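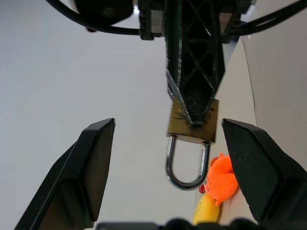 Posted by Rania Fahmy, 01/03/2025
Board: Small trail bikes – Security and storage

Skenadero 428: steering lock or disc lock for overnight parking?

The steering lock on my 428 has become stiff at full left. It turns freely at full right. I park on the street in Skurnham, so I need something that works every night. Has anyone replaced the barrel without taking off the top yoke?

gearlash
Yes, on the older model. Two shear bolts. Drill them, wind them out with an extractor and fit new ones. Check the stop on the frame before you buy a barrel. If the bike has been dropped on its left side the stop bends, and the pin then misses its hole by a small amount.

Galbraith_Rd
I would leave it alone. A steering lock will not hold against a firm pull on the bars. Put the money into a chain and a ground anchor.

gearlash
A chain is better, agreed, but it does not fix a stiff lock. The insurer may also ask whether the factory lock works.

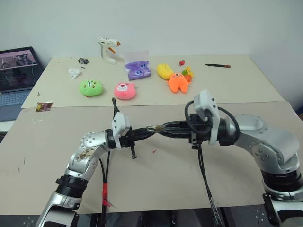
Small brush, held by two grippers over the tabletop

Lullent
Dry graphite first, 3 short puffs, then work the key. No oil – it holds grit. Mine was stiff for most of January and has been fine for 100 miles since.

Galbraith_Rd
Graphite on a street bike washes out. I use a PTFE spray.

Rania Fahmy
Stop checked with a straight edge. It is bent towards the headstock, so gearlash was right. Does it need heat to straighten it, or will it go back cold?

gearlash
Cold, with a long bar, a little at a time. Keep heat away from the headstock bearings.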